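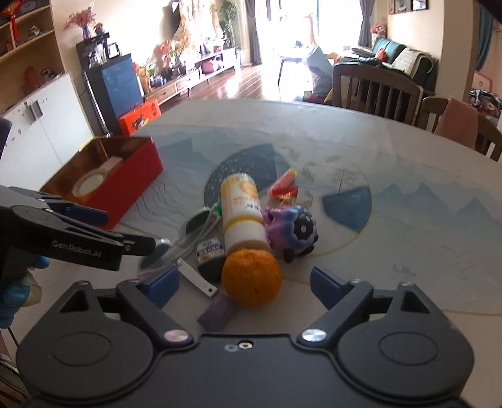 Figure 1. Two hand-held grippers at the round table, with the mandarin lined up between the finger pads.

Tabletop Tidy-Up: Final Report
Robotics Club, Kimaro project group
Written up by Nyokabi Rugemalira, June 21, 2026

What we wanted to do

Our group wanted to teach a pair of robot hands to clear a messy table. Not a lab table with three colored cubes on it, which every beginner project seems to use (ours did too, last year!), but the kind of table people have at home, with fruit and glasses and little bottles that roll away when you touch them. We named the project Trusska after a word one of our teammates made up in the first meeting, and after that there was no changing it.

We don't own a pair of robot arms good enough for this, so we did what a lot of research groups do now and collected the examples by hand. You hold a gripper in each hand, you do the job yourself, and a camera on the gripper records what it sees. Later a program learns from those recordings. I had read about it before but doing it is so much more fun than reading about it.

Setting up

We picked a living room over the club room because the light changes through the day and there is furniture in the background. Our table has a shiny white glass top with blue mountains and waves painted on it. We argued about that for a good while. Half of us wanted to cover it with a plain cloth, and the other half said a real home wouldn't have a plain cloth, so the mountains stayed.

Then came my favorite part, choosing the objects. We wanted different shapes and different kinds of trouble:

Mandarin: round, with a dimpled peel, nice to hold.
Eyeglasses: thin silver frames, clear lenses, our hardest item by far.
White plastic bottle, laid on its side.
Small dark bottle, standing up.
Purple plush toy: soft, so it squashes.
Nail clipper: flat metal and very low to the table.
Watermelon slice candy.
Open red box with a gold inside, holding a roll of tape and a small card.

The finger pads on our grippers are blue, which helped a lot when we went through the recordings, since you can tell at a glance where the fingertips are even when the black jaws are over something dark.

How a session went

One person held the grippers and one person kept the log and rearranged the table between runs. The rule was that every run had to start from a new layout. We recorded around 700 runs over the whole project and kept 500 of them for training. The rest were thrown out for things like starting too late, bumping the table, or talking to each other and forgetting to finish (mostly me).

We changed places every 15 minutes. Your wrists get tired before you notice it, and tired wrists make jerky recordings. In the first sessions we didn't switch at all and you can see it in the data: the paths to the mandarin get wobblier and wobblier toward the end.

What was hard

The eyeglasses! Clear lenses hardly show up in the recordings, and with a bright window behind the table there were reflections as well. We tried grabbing them by the bridge, by one hinge, and by both folded temples together. Both temples together was the best, and once we agreed on it we redid our early eyeglasses runs so that everybody's examples matched.

The nail clipper was the other one. If you come straight down, the pads touch the glass and slide. Coming in at a low angle from the side worked much better for us.

Using both hands was also trickier than I expected. When the left gripper went for one object and the right for another, people kept watching only one of them. We ended up saying out loud which hand was going first.

Results

We trained two versions, Bimholm (one hand only) and Floltari (both hands). We tested them on a borrowed simulator with similar objects, so please read this part as a first look. Bimholm was good at the mandarin and the plush toy and poor at anything flat. Floltari was slower but it handled crowded layouts better, and it did a lovely thing where it moved toward the far object while the near one was being lifted. We all cheered the first time we saw that.

Next time

More runs in evening light, more see-through objects, and a proper log sheet from day one. Our first log was on the back of a worksheet and two of the columns had the same heading. We would also like to try putting things into the red box in a set order, starting with the tape.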